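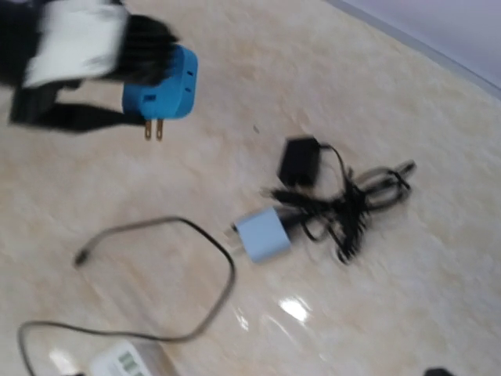 Bright blue plug adapter, light blue USB charger, and the black cable knot next to them.

1/ The cable drawer has reached the table. I promised this thread in June and some of you reminded me very politely, so thank you for the patience. It will be long. Please mute me if you have no interest in cables.

2/ First, the situation. We moved to the flat on Ogbonna Street with one box marked "electric, various". I wrote this label myself and I am not proud of it. The box became a drawer, and after the drawer became full it became a drawer and a bag.

3/ I do my sorting on the marble-patterned table, because a black cable on a dark carpet is a thing I can't see in the evening. On beige you see every plug. The surface is shiny and the lamp reflects in it, so I get a white spot in the middle, but I can live with it.

4/ The rule I use is simple. Take out everything that has prongs and put it on one side. Take out everything that is only cable and put it on the other side. Do not decide yet what is trash. I used to decide too early and then buy the same cable again.

5/ The blue adapter is from the first group. Two flat prongs, brass color, so it goes into an American type of outlet. I bought mine at Hemari, the small hardware store near the station, the week we arrived, and I paid too much for it because I was tired.

6/ I like that it is such a strong blue. My advice to everyone who travels: buy the adapter in an ugly bright color. A black one stays behind in the hotel wall. I left two of them in hotels before I learned it.

7/ Important, and I repeat it every time: an adapter changes only the shape of the plug. It does not change the voltage. Read the small print on the charger before you plug it in. If you see "100-240V" it is fine for both sides of the ocean. If you see only one number, stop and think.

8/ I killed a good hair dryer this way in my first year. There was a smell. The hair dryer had only one number.

9/ Now the light blue cube. This is a USB charger, a different thing from the bright blue adapter, although in my family we say "the blue one" for both and then we bring the wrong one. I have now put a sticker on the cube. It says CUBE. It isn't elegant but the mistakes have stopped.

10/ The black power block in the middle I could not identify for a long time. Every home has a block like this. It is matte black, small, and it looks like it belongs to something expensive, so you keep it.

11/ I found the answer in the old notebook where I write serial numbers. It belongs to the Musico, a little radio speaker we used in the kitchen before. The speaker is in the basement. So the block must go to the basement also, tied to the speaker with string.

12/ This is the second rule then. A power block must sleep with its machine. If the machine is gone, the block goes too. I know it is painful. I kept the block of a scanner for six years after the scanner left us.

13/ About the knot. Please do not pull. When you pull, the loops close and you make one hard knot from five soft ones. I was taught this with fishing line as a child and cable is the same, only thicker and with less patience needed.

14/ What works for me: I put the knot flat on the table and make it bigger. I push the loops away from the center with my fingers until there is air between them. Then I look for one end, only one, and I follow it backward through the air.

15/ The plug is the problem. A thin tail passes easily through a loop, and a plug does not. So I always begin with the end that has the smallest head. If both ends have a big head, I make tea first.

16/ The longest session took me 57 minutes by the kitchen clock. I include the tea.

17/ Somebody asked before if it is not better to cut everything and buy new. For a broken cable, yes. But most of mine are good, and I don't want to throw copper into the kitchen trash. In our town the collection point takes cables without payment, you only bring them in an open bag.

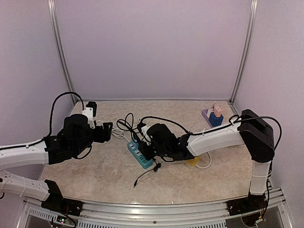 The teal power strip on the sorting table, with black cables behind it and one plug coming down in front.

18/ Next, the power strip. It is teal with white sockets in a row, and I chose it for the color, I admit this freely. It lives on the floor behind the desk normally, where you can't enjoy the color at all.

19/ A power strip should come up on the table one time per year. You will be surprised how it looks from near. Mine had dust inside the sockets, and dust in a socket is not only ugly, it can become warm and then it can burn.

20/ How I clean it. Unplug it from the wall. Yes, first from the wall. Then unplug all the rest. Then a dry brush, a soft one for paint, over each socket. No water, no spray, no wet cloth. I turn it upside down and tap it, and what falls out I don't want to discuss.

21/ While it is unplugged I look at the cord along its whole length with my fingers. I search for a place that feels flat, or hard, or sticky. Under a desk leg a cord gets flat. A flat cord is finished, please don't put tape on it.

22/ Also look at the sockets for brown color. White plastic is good for this because it shows every burn. My mother's old strip was brown from the factory and you could not know anything.

23/ I wrote on the bottom with a marker the month when I bought it. I replace a strip after some years even if it looks healthy. The surge protection inside gets used up, as it was explained to me in the store, and it does not tell you when it is finished.

24/ What may go in it: lamp, screen, laptop, phone chargers. What may not go in it in my home: heater, kettle, toaster, and another power strip. The last one I find in every office I visit. A strip in a strip in a strip, like a train.

25/ Now labels, because several people wrote to me about labels. I use Presix tape, the white cloth kind, and a pen. I fold it around the cable near the plug like a small flag. I tried a label machine, but the letters came off after one summer.

26/ The flag goes on the plug end, near the strip. If you put it on the other end you will be on your knees under the desk and see nothing useful. I made all my first flags on the wrong end and did them again.

27/ What to write on the flag: the name of the machine. Don't write "black charger". In one year you will have three black chargers. Write SCREEN. Write LAMP LEFT.

28/ For the storage I wind each cable in a loose circle, as wide as my hand, and close it with a strip of hook-and-loop. Not around the power block! When you wind it tight around the block, the cable bends sharply where it comes out, always at the same place, and it breaks there.

29/ Each circle goes in its own paper envelope, with the envelope standing up like in a card file. I know that plastic bags are more popular. With paper you can write on it, and nothing slides.

30/ The cost of everything, for those who asked. Tape, hook-and-loop, and a pack of envelopes, 15 dollars together. The envelopes are enough for many more drawers than I have.

31/ A correction to my old thread. I wrote there that you may keep batteries in the same drawer. Please don't. Metal prongs and loose batteries must not touch. I moved mine to a box with separate places and I am sorry for the bad advice. That thread was shared 265 times, so if you shared it, please share this post also.

32/ To the person who asked about long cables, the kind which makes one big loop on the table: I don't fold these. I lay them in a figure of eight over two fingers and then they open again without a twist. The musicians do it also for stage cables, I learned it from a video.

33/ Things still waiting for me: the bag. It is on the chair in the hall. I looked inside and I saw an antenna cable, and we have no television.

34/ If you know how to store an extension cord of the thick orange kind in a small flat, please tell me. I tried a hook on the door and the door does not close now. I will read the replies after dinner.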